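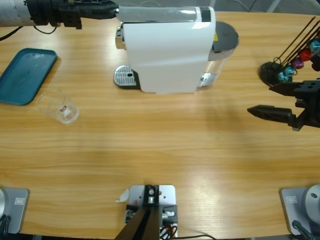

The coffee task: two arms, capsule machine, capsule holder, glass and tray.

Hunidik 4, tested on a two-arm table
May 17, 2024

We use cookies to remember your settings and to count visits. Accept all | Only necessary

Hunidik is a package for imitation learning. You record a person who guides the two arms through a job, and the software trains a policy from these recordings. The method comes from the Nugroho report, which we in the Estthorpe lab read with much interest, and the company Kistitska sells it with support. We bought one licence in April and gave it a task which every visitor understands: make a coffee.

The installation was easy. The manual is short and well written, only the chapter on calibration must be read twice. We recorded 75 demonstrations. The recording tool is the best part of the whole package. If a demonstration goes wrong you can cut it at the last good moment and continue from there, and this saved us a lot of patience. 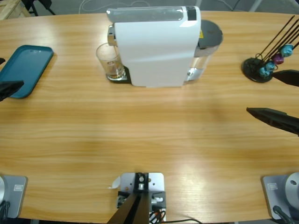
For the test we made 30 runs and moved the glass and the capsule holder a little between them. The report gives a success rate of 88 per cent for tasks of this length. We did not reach it. Our policy finished 21 runs, and most of the others failed at the same step, when the capsule must be taken from the holder. The arm goes to the correct place, closes a little too early, and then continues as if it had the capsule. It does not try again. Picking up the glass was much more reliable, also when it was lying on its side, and I had expected the opposite.

I must say that the report uses more demonstrations than we did, so the comparison is not fully fair. But the brochure of Kistitska promises good results "from a small number of recordings", and a buyer should know what this means in practice.

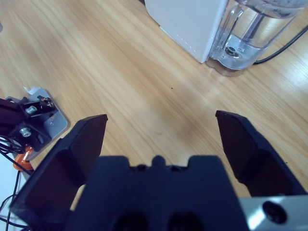

We also trained once without the wrist cameras, to see how much the method needs them. It needs them very much. With only the fixed view the arms still moved smoothly, but placing the capsule in the machine almost never worked. If your arms have no wrist cameras, please add their price to your budget.

Training took one night on our machine. Support answered my two e-mails politely, the second one after a week.

I would buy Hunidik again for the recording tool. For the training part I would first ask for a trial licence and test it with small objects. We will repeat the capsule step with more recordings before the summer.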